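Trendencombe dairy opens calf shed to visitors as paired rearing program moves into second stage

December 13, 2023

Trendencombe Dairy has opened its rebuilt calf shed and begun the second stage of a paired rearing program that has changed the way its replacement heifers spend their first weeks of life. Neighbouring farmers, students and farm advisers are welcome to come and have a look, ask hard questions and take home whatever is useful.

The program, known on the farm as Rozīte after the first heifer to go through it, houses calves in pairs from their first days instead of in individual pens. The 2 calves share a bedded pen, a hay rack and a water trough, and are fed milk through teats set far enough apart that each can drink in peace. They stay together through weaning, then move with their partner into a larger group.

"I was the sceptic in the family business, and I'll own up to that," said Valdis Rätsep, who manages the herd. "I grew up with single pens. You knew who had drunk what and who was a bit off colour, and I couldn't see how you'd keep track with two in together. Then we put the first lot in and I found myself standing there at the end of a long shift just watching them. They play. They follow each other to the feed. The slow drinkers watch the quick ones and get the idea, and that saved us a good deal of kneeling in straw with a thumb in a calf's mouth."

The farm milks almost 300 cows in a spring and autumn calving pattern, so the shed fills quickly twice a year. The old building was cold at the southern end and stuffy at the northern one, and coughs tended to travel along it. During the rebuild the solid back wall was opened up and fitted with adjustable curtains, the floor was regraded so that liquid drains away from the lying area, and the pens were made from panels that can be lifted out by one person and scrubbed in the yard.
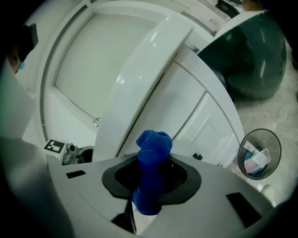
Drainage was the least glamorous part of the job and has made an enormous difference. Bedding stays drier for longer, the ammonia smell that used to greet staff at the door has faded, and the calves lie deep in their straw with their legs tucked out of sight, just as you want to see them on a frosty morning. Rearing staff now kneel in each pen as part of the daily round. If their knees come up wet, the pen gets fresh straw before anything else is done.

Milk feeding has changed as well. Calves are offered more milk in the early weeks, spread over morning and afternoon feeds, and are weaned by gradual steps. Fresh starter feed goes in every day in small amounts, and what is left over goes to the older heifers. Colostrum is tested before it is fed, with the best of it labelled and frozen for calves whose mothers don't have enough.

Gediminas Kuusk, calf rearing adviser with Rukusora, has worked with the farm since planning began and helped draw up the pen layout.

"What I love about this shed is that it was designed by the people who have to muck it out," said Mr Kuusk. "We spent a whole afternoon in July with chalk and baling twine, marking out gates on the concrete and pushing an empty barrow through them. Half my original drawing went in the bin that day, and quite right too! The feed passage is wider than I'd have made it and the wash-up area is closer to the door, and I've since copied both of those for other clients."

Mr Kuusk said the question he hears most often from other farmers concerns cross-sucking, where calves suck on one another after a milk feed. At Trendencombe it has been kept to a low level by using slower-flowing teats, leaving them in place for a while after the milk is finished, and making sure there is always something to chew. Pairs are matched by age and size. Calves that need treatment are generally kept with their partner unless the vet advises otherwise.

Records for the program are kept in Lunari, the herd diary the farm already used for its milkers. Each calf has her own page for weights, feeds and treatments, and a shared page with her partner. Staff write up anything out of the ordinary as they go, down to a calf that was last to get up or a pair that has started lying apart. Those small notes have proved to be the most widely read part of the diary, Mr Rätsep said, and the relief milkers now add to them too.

The second stage of the program follows the heifers beyond weaning and out to grass. Pairs will be kept together when groups are made up for the paddocks, and the farm will record how readily they take to grazing, electric fencing and handling in the yards. Later the same animals will be followed into the milking herd, where Mr Rätsep is keen to see how they settle in the parlour.

"I don't want to promise anybody more milk on the strength of some happy calves," he said. "We'll write down what we see, good and bad, and people can make up their own minds. What I can say is that our heifers are easier to walk among than they've ever been, and that the team fights over who gets the calf round. It used to be the job you gave to whoever was late."

Farm visits run for 3 hours and take in the calf shed, the colostrum store, the wash-up area and the weaned heifer groups, with tea and a good long chat in the farm kitchen to finish. Groups are kept small so that the calves are not unsettled. Visitors are asked to wear clean boots and overalls, to use the footbaths at the gate, and to stay away from other livestock on the day before they arrive. Children are welcome with an adult.

Bookings can be made through the Trendencombe Dairy farm office. Farmers planning their own shed are encouraged to bring drawings, however rough, and Mr Kuusk will be on hand at the first visits to go through them.

Ends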